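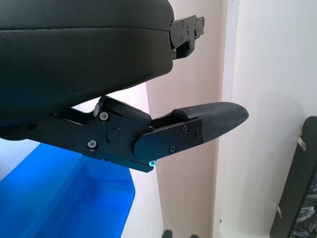 Budget season! Going to thread our shopping list for the two-arm cell, because I wish I'd had one of these to read back in July.

The arms and hands are paid for. What's left is everything around them, and I'm kind of loving this part — spare fingertip pads, cables, bins, a decent tabletop.

Bins first. We like the plain blue plastic ones. Nivau sells them in packs of 40 and we're getting 2 packs, so every bench finally gets the same size.

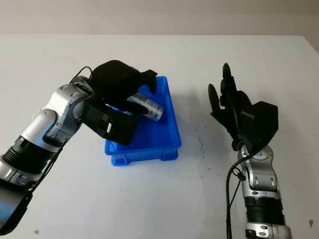 Nereson Handling Lab · Equipment Planning

Hands are where the money goes. One reaching into the bin, one open and waiting, and both need a service plan. Le Roux quoted us over $2000 a year for the pair and I think that's fair!

Cables next. Look how much of one runs outside the arm. We're adding spares at $59 each from Wonberg, and I'd rather have them in a drawer than wait on shipping.

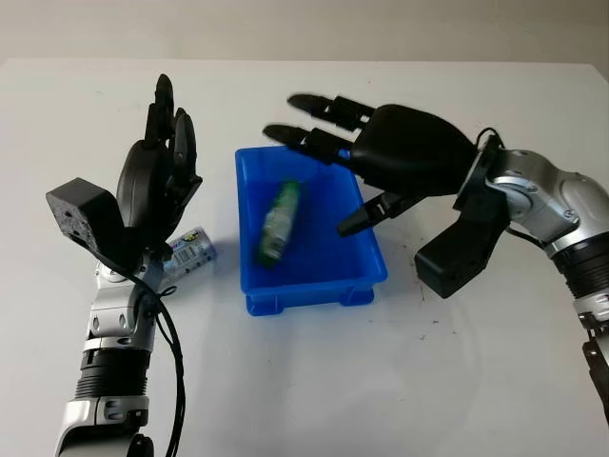 Still to price

Test objects. Cans and small bottles are cheap and so useful, so they get their own line this time (groceries on a purchase order, I love it).

Bench surface. White shows every smudge, but I want to keep it. Quotes go in Tuesday — send me your favorite suppliers before then!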